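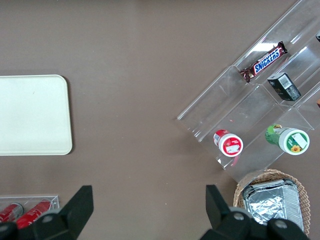 4. Setting up the shop table

This section covers the table task used by the school robotics club for practice and for the Vokau round. Read section 3 (mounting the arm) first. The arm must be bolted down and homed before anything is put on the table.

Allow 16 minutes for a full set-up the first time. Two people are enough, one at the table and one at the laptop.

4.1 What the task is

The arm picks shop goods out of a clear tiered organiser and puts them on the white tray. The operator works from the wrist camera only and sits with their back to the table. A run lasts 700 seconds, counted from the first movement of the arm.

The goods change from round to round. The standard practice set has a chocolate bar, a small black box, cylindrical containers with labelled lids and red drinks cans. The cans have their own clear holder and do not go in the organiser.

4.2 Placing the furniture

1. Wipe the table with a dry cloth. Do not use spray cleaner, as it leaves streaks that show up on the camera.

2. Place the white tray at the left of the camera view. It does not matter if part of the tray is out of view at the home position, but the right-hand edge must be visible.

3. Set the organiser down at the upper right, turned so that the troughs run diagonally from upper right to lower left. The raised lip at the end of the troughs should finish near the middle of the view.

4. Put the can holder in the bottom left corner. At the home position the left finger will cover part of it.

5. Put the wicker basket with the foil tray in the lower right corner, just clear of the organiser. The right finger will overlap the rim in the camera view. Check from the side that it is not touching.

6. Leave the table bare between the tray and the organiser. The arm crosses this area on every pick.

Caution: The organiser is acrylic and cracks if the fingers are driven down on to a divider. Keep the speed at the training setting until the operator has completed five clean picks. Spare organisers are kept in the Mogensen cupboard and must be signed out by Elaine Queiroz.

4.3 Loading the goods

1. Lay the chocolate bar in the upper compartment, along the trough, with the name facing up. We use a Snickers. Any bar of a similar size will do, but tell the operator if you change it.

2. Stand the black box in the next tier down, at an angle, with the barcode label on top.

3. Lay the red container and the green container on their sides in the lowest compartment, lids towards the lower right. The green one is the larger and goes on the right. There must be a divider between them.

4. Lay the cans on their sides in their holder, at a diagonal.

5. Load any extra goods for the round at the far right of the organiser. These may be partly out of view from the home position, and the operator is expected to move the arm to find them.

Note: Use unopened goods. A part-empty container rolls differently and the grip force in 4.5 will be wrong for it.

4.4 Checking the view

1. On the laptop, open Skedus and choose Live View.

2. Check that the tips of both black fingers are visible at the bottom of the picture, one on each side. If only one shows, the wrist has been homed a quarter turn out. Go back to section 3.

3. Look for glare on the organiser. Clear acrylic always gives some bright edges and these can be left. A solid patch of glare is acceptable on an empty part of the acrylic, but if it falls across a label, turn the organiser a few degrees and look again.

4. Look at the foil. It is the brightest thing on the table after the tray, and with the exposure on Auto it can make the rest of the picture go dark. Set the exposure to Fixed and enter 124.

5. Save the view as a reference picture. Use the round name followed by your initials.

4.5 Setting the grip

1. Open the Grip page and choose Mixed Goods.

2. Set the opening to 116. This is wide enough for the green container and still clears the dividers.

3. Set the force to Low for the chocolate bar and the box, and to Medium for the cans and containers. The force can be changed during a run with the two buttons on top of the handset.

4. Test the grip on one can with the arm held over the bare table. The can should stay put when the wrist is tilted. If it slips, clean the finger pads before you raise the force.

Caution: Do not use High on the cans. Povilas Rozīte has the job of mopping up and would like a quiet term.

4.6 Before the run

The person at the table calls out each of these and the person at the laptop answers.

Stop button within reach and released.
Hands and sleeves clear.
Goods loaded in the order for the round.
Exposure fixed.
Reference picture saved.
Timer at zero.

The operator then says "ready" and the run starts with their first movement.

4.7 Common faults

The arm stops above the organiser and will not go lower. The height limit is still set for the flat table. Open Limits and choose Tiered.

The picture freezes but the arm still moves. Press stop at once. Unplug the camera lead at the laptop end, wait for the light to go out and plug it back in. The run does not count.

A container rolls out of the grip on to the table. In practice, put it back and carry on. In a Vokau round it stays where it fell, and the operator may try for it again from there.

The fingers catch the basket on the way back to home. The basket is too far up the table. Move it down until there is a clear gap, then save a new reference picture — the old one will no longer match.

4.8 Packing away

1. Send the arm to Park and wait for the click from the brake before you reach across.

2. Take the goods out by hand and put them back in the crate marked Irkow. Check the chocolate bar against the list.

3. Wrap the organiser in its cloth. Acrylic scratches easily, and scratches catch the light in the same way as glare.

4. Lift the foil tray out with the basket. Replace the foil if it has torn.

5. Write the number of runs and any faults in the log book. Dzintra Vaher reads it before each session, so anything that needs mending should go in there.

Go on to section 5 for scoring.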